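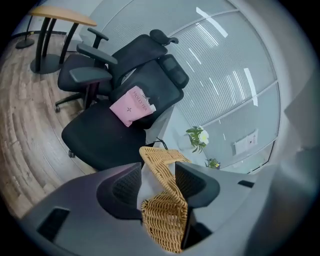
Áine Mulligan has won her last two fights, and her promoter would like you to believe she is ready for a title. I've watched both several times and I'm still not sold.

The first was a decision over a late replacement who had taken the bout in July on short notice. The second ended in 44 seconds, which makes a great clip and tells us very little. What does she do in the third round against someone who won't back up? We haven't seen it.

Gullness, the promotion that signed her, has been pushing the finish hard. It says 3,131 people came to the arena for it. From my seat there were plenty of bare rows, but fine. 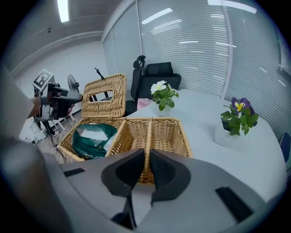

A wicker basket with its lid up.

Her coach, Yannick Besnard, points to the numbers. By his count she threw 382 strikes in her last camp's final sparring session. He didn't say how many landed, or on whom, and sparring totals have sold a lot of bad matchups over the years.

What I do like is the jab. She doubles it well and she gets her head off the line afterward, a habit many prospects never pick up.

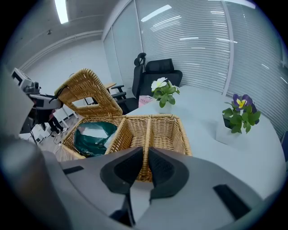 The wrestling is another story. She was taken down twice in that decision win, both times along the fence, and both times she waited for the referee to stand her up. A champion with a decent top game will keep her there all night. Give her two more fights against real grapplers, then call me about the belt.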